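Home | Grants | Projects | Reports | Contact

Cataloguing the Rarnis Ceramics Collection: Progress Report to the Mercado Fund

May 6, 2024
By the collection cataloguer, Skener Museum

This report covers the second half-year of the grant. The first half was used mostly for unpacking and for agreeing on the form of the record, as I wrote to you before. In this period the real cataloguing has begun, and I can now give a clearer picture of what the collection contains.

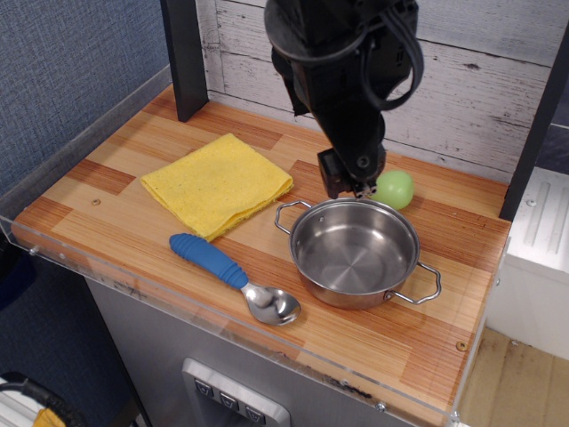
Reading time: 3 minutes

Work completed

The inventory now stands at 442 pieces. In the application we gave the number as 400, which we took from the old handwritten list of the Rarnis family. The difference comes mainly from lids and saucers which the list counted together with other pieces, and from one crate of tiles that the list does not mention. Each piece has a number, measurements, weight and a short condition note. Full descriptions are finished for the stonewares and for the blue and white export dishes. The tin-glazed earthenware is half done.

The old list called almost every green-glazed piece "celadon." After comparison with the study pieces at Drorneo, I have moved several of these to a more careful heading, "green-glazed stoneware, origin not certain." I know that this is less attractive for the printed catalogue, but I would not like to publish an origin which we cannot support.

Condition

Around 70 pieces have old repairs. Most of these are rivets or brown glue, and they are stable. In seven pieces the old filling has become soft and the joint moves when the piece is lifted. These have been put aside on padded trays and will not be handled until the conservator at Drorneo has given advice. The largest is a jar with two handles, where the neck was at some time cut down and covered with a metal collar. Under the collar the glaze is better than we expected.

Two dishes listed as a pair are not a pair. The foot rings are different, and one was fired on sand and the other was not. They are now recorded separately, with a note that they were bought together.

Delays

The photography is behind the plan. The gray background paper we first ordered gave a yellow color to the white glazes, and the pictures of the first group had to be made again.
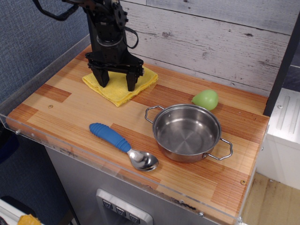
The second paper is satisfactory and the lamps have not been changed. I expect that the photography will be at the same point as the descriptions by the end of summer. The marks on the bases take more time than the pieces themselves, as many are under a thick glaze and must be lit from a low angle.

The reading of the marks is also slow. I can transcribe the common reign marks, but the shop marks and the collector's labels need a specialist. We have written to two possible readers and have one positive answer.

Budget

Spending is within the approved amount. The conservation line is almost not used, and the photography line is nearly finished for the reason given above. I would like to ask permission to move a part of the first to the second. A separate letter with the sums is attached to the financial table.

Next period

The earthenware descriptions come first, then the tiles. The complete draft of the catalogue should reach you in September, without the introduction, which depends on the family papers. These are still in Rarnis and we have been promised copies, but no date was given. If they do not arrive, I propose a shorter introduction based on the dealer invoices we already hold.

I would be thankful for your comments on the heading for the green-glazed pieces before the draft is set.

Related reports
First half-year report: unpacking and record form
Rarnis Collection: note on storage shelving
Skener Museum: loan of study pieces from Drorneo
Mercado Fund: guidance for moving sums between budget lines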